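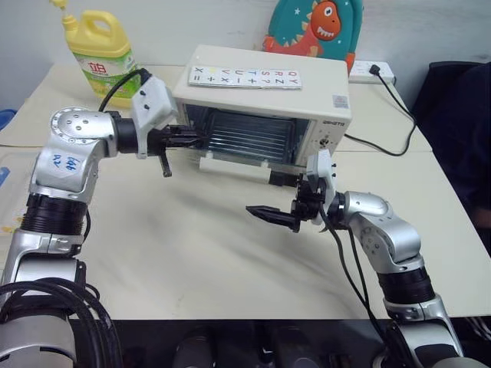 The notice for the newspaper was allowed up to 130 words, and my father had lived for a long time. I sat with my aunt at her kitchen table in Grunddale and we tried to make him smaller.

"Born in the house beside the mill," she said. "Write that."

I wrote it. Then I wrote that he had gone to sea at sixteen, and that he had worked for Jansen for most of his life after, first in the yard and later in the office, where he did not like the chairs. My aunt asked me to remove the chairs.

"But he talked of them every evening," I said.

"He talked of many things. Put the marriage."

So I put the marriage. They met in February, on a ferry which could not leave the harbour because of ice. My mother had a bag of oranges and my father had no gloves. She gave him an orange to hold, and he held it until the morning without eating it. I wrote this in one long sentence, and when I counted I had 172 words and he was still not thirty years old.

My aunt took the pencil. She crossed out the ice, then the oranges. She crossed out the ferry too, but after a moment she wrote it again above the line, in her small school letters.

"What did he do in the winter when he was away?" I asked. "Before I was born. Mother would never tell it."

She stood up and filled the kettle, although there was still tea.

"He was in Gesix," she said. "He built a wall for a man there. The man did not pay, and your father stayed and finished the wall."

"Why?"

"It was half a wall."

I waited for more, but she was looking for the sugar. I wrote "worked for a time in Gesix" and she nodded. It was six words, and we could afford them.

When it became dark we had the mill, the sea, Jansen, the ferry, Gesix, my mother and me. We had two words left. My aunt thought of "deeply missed", as they all say. I thought of "disliked chairs". We looked at each other over the paper, and she began to laugh, with her hand in front of her mouth, as if he was sleeping in the next room.

I posted it the next morning. I have not told her yet which two words I used.

More short fiction
The Bell Ringer's Coat
Two Rooms in Flotetti
What We Gave to the River
A Letter for the Lodger
The Last Bus but One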